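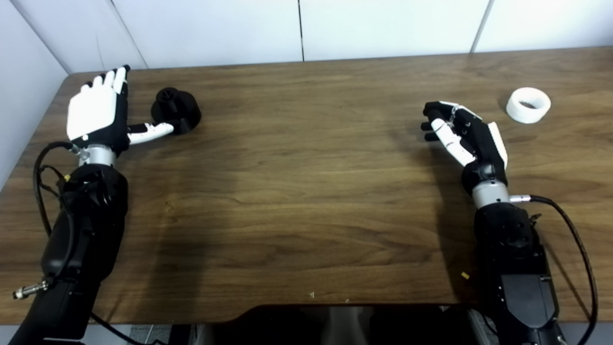

4.2 Stalled grasps

The Uso controller paper claims that a stalled grasp is always caught within one control cycle. We could not reproduce this. Of the 668 trials in our log, the ones that worried us most were those the software marked as clean. The part was a short black cylinder with a raised post on top, and the left thumb had to come in low from the side, its tip almost at the part before the fingers did any work. In that pose a small error in wrist angle is enough to press the thumb against the base, and the motor current barely changes. Joshi and Fan went through the log by hand and found two such stalls reported as success.

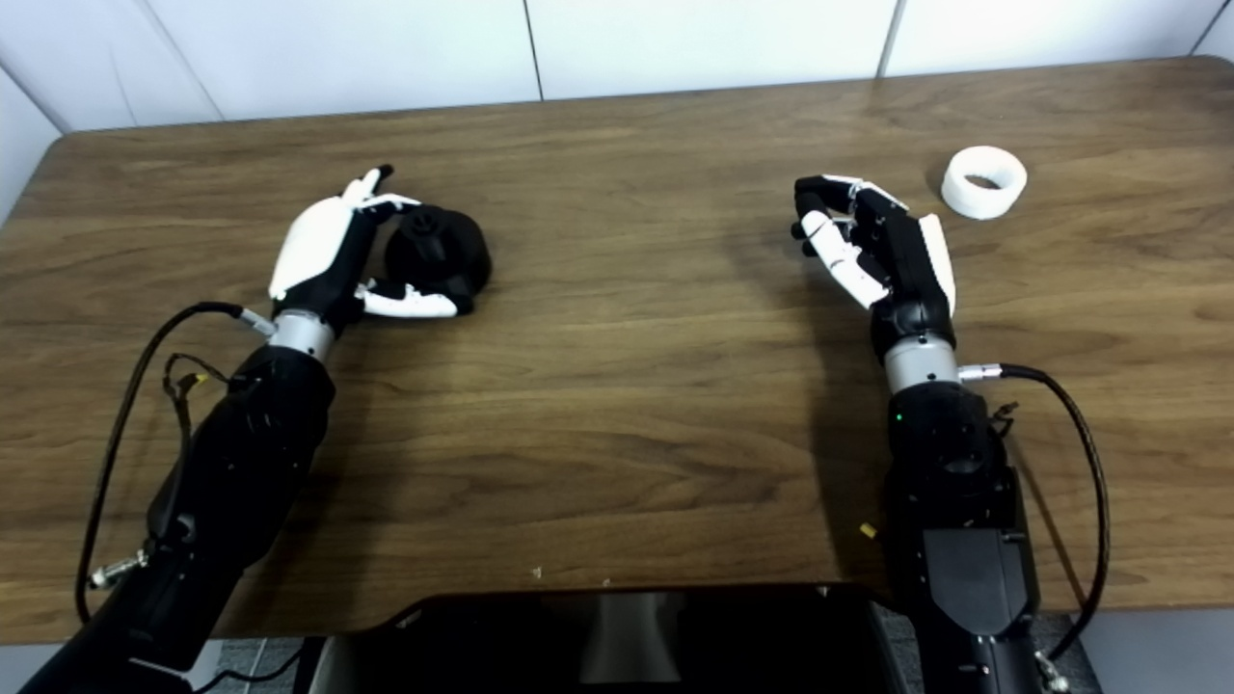 Figure 2. Left hand at the black part, right hand held upright.

Mockus has argued that these cases come from bad calibration. We recalibrated in April and the fault came back, so we doubt it.
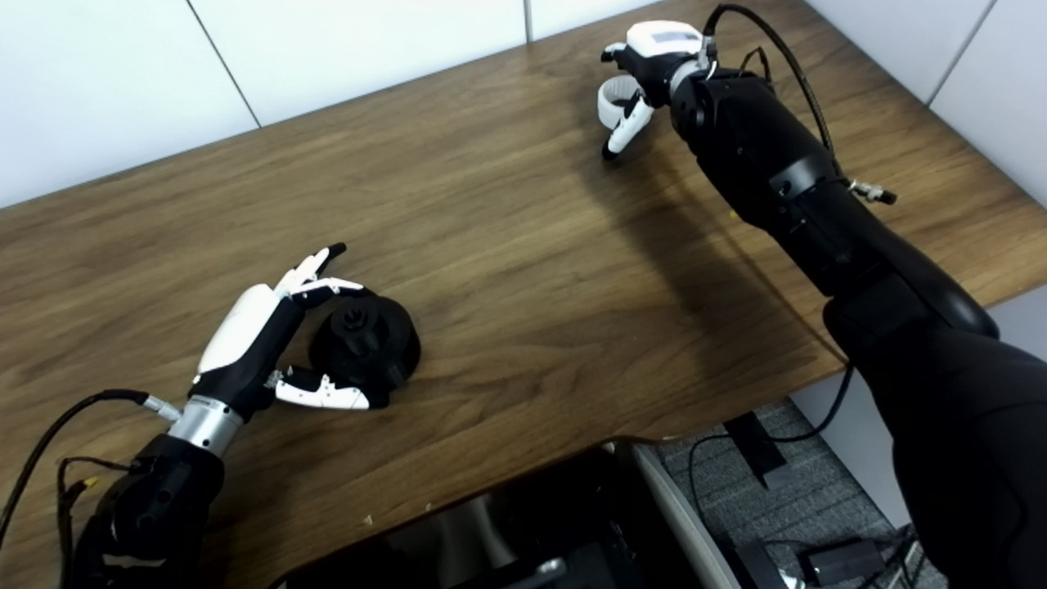 Cable strain is the other suspect, and the Skernmont manual gives it one sentence. A cable that pulls on the wrist could shift the force reading without raising any alarm. On the left arm it loops from the silver wrist ring down past the forearm, and the load on it depends on how far the hand reaches. We did not measure that load. Until someone does, we would not treat the stall flag as a safety function, whatever the release notes say.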